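캠핑장 운영사 트루블리, 성인 전용 주말 행사 '요란한 약속 없이' 6월 개최

트루블리(Truvley)는 6월 숲속 캠핑장에서 성인 전용 주말 행사를 연다. 커플과 1인 참가자 모두 신청할 수 있으며 정원은 최대 100명이다. 같은 업계의 홍보물이 으레 내세우는 '인생이 바뀌는 주말'이라는 문구는 쓰지 않기로 했다.

운영 책임자 에밀리아 신델라르슈는 "자유로운 분위기라는 말만큼 검증하기 어려운 광고도 없다"며 "작년 설문에서 만족했다는 답이 많았지만, 불만 있는 사람이 설문지를 끝까지 썼을지는 의문"이라고 말했다.
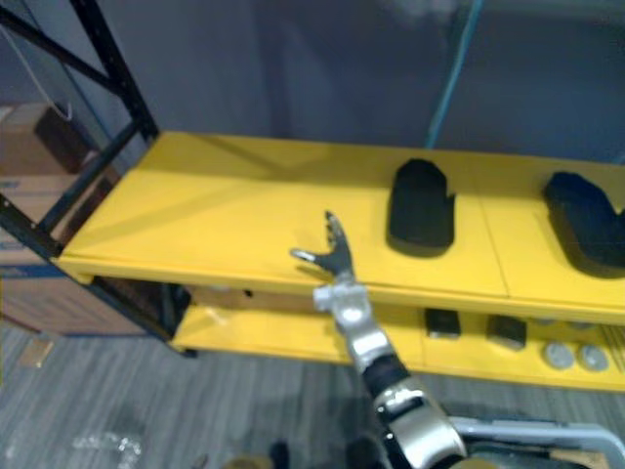
참가비는 1인 459유로이고 텐트 자리와 아침 식사가 포함된다. 조기 신청 할인은 없다. 정가를 올려 놓고 깎아 주는 방식을 할인이라고 부를 수 있는지 회사는 회의적이다. 취소는 행사 30일 전까지 전액 환불된다.

모든 참가자는 입장 때 신분증을 제시하고 동의 수칙에 서명해야 한다. 다만 안전 담당 슈테판카 슈테파네츠는 서명 한 장이 사람의 태도를 보증한다고 보지 않는다며, 밤에도 순찰을 계속하고 수칙을 어기면 환불 없이 퇴장시키겠다고 밝혔다. 캠핑장 안 촬영은 금지된다.

신청과 문의는 트루블리 예약 창구에서 받는다.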